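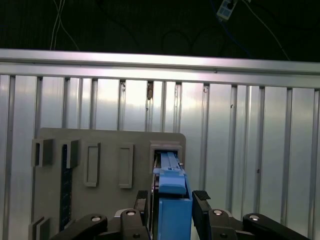 Kabel, Schiene, Wellblech aus Alu.

Kategorie: Tagebuch / Garten & Gemurre

Dienstag, kurz nach sechs. Schon wach, weil die Amsel meint, sie müsse. Der Juni ist bisher trocken, und die Regentonne gibt nur noch braune Brühe her.

Gestern kam das Paket mit dem Bodenaktivator von Wavmont. 89 Euro für einen Sack, in dem laut Aufdruck »lebendige Erde« steckt. Sirkka Väisänen aus der Nachbarparzelle schwört darauf, ihre Tomaten seien seitdem nicht wiederzuerkennen. Mag sein. Ihre Tomaten stehen aber auch an der Südwand, und meine stehen unter dem Nussbaum von Familie Vuorinen, die ihn seit Jahren schneiden lassen will. Ich habe den Sack aufgemacht und daran gerochen. Riecht wie Kompost. Kompost habe ich.

Trotzdem habe ich die Hälfte auf das linke Beet gestreut und das rechte gelassen, wie es war. Wenn ich schon Geld verbrenne, will ich wenigstens sehen, wie hoch die Flamme ist. Im Prospekt steht etwas von 4000 Bodenorganismen, wovon genau und pro was, steht da nicht.
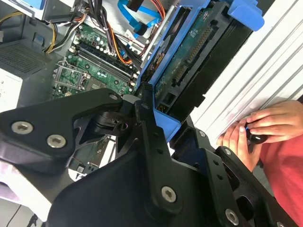
Nachmittags dann der Vortrag im Vereinsheim Rellulitz, »Gärtnern nach dem Mond«. 13 Leute, Kaffee dünn, Kuchen gut. Der Referent hatte für jede Kohlsorte einen eigenen Tag und für jeden Misserfolg eine Erklärung, meistens hatte man zur falschen Stunde gegossen. Ich fragte, ob das mal jemand mit zwei gleichen Beeten verglichen hat. Er sagte, so etwas müsse man spüren. Hinten wurde genickt. Ich habe mir noch ein Stück Kuchen genommen.

Auf dem Heimweg die Bohnen gegossen, bei welchem Mond auch immer. Die Schnecken waren vor mir da. Morgen Stroh holen und die Schnur am Spalier erneuern.

Kommentare (3)

Parzelle236: Bei mir hat der Aktivator gar nichts gebracht, nur die Brennnesseln waren begeistert.

Hilde B.: Mein Vater hat immer nach dem Mond gesät und immer gute Möhren gehabt. Muss man nicht verstehen.

bilstead_fan: Schreibst du im Herbst, welches Beet gewonnen hat?

Kontakt | Impressum | Nach oben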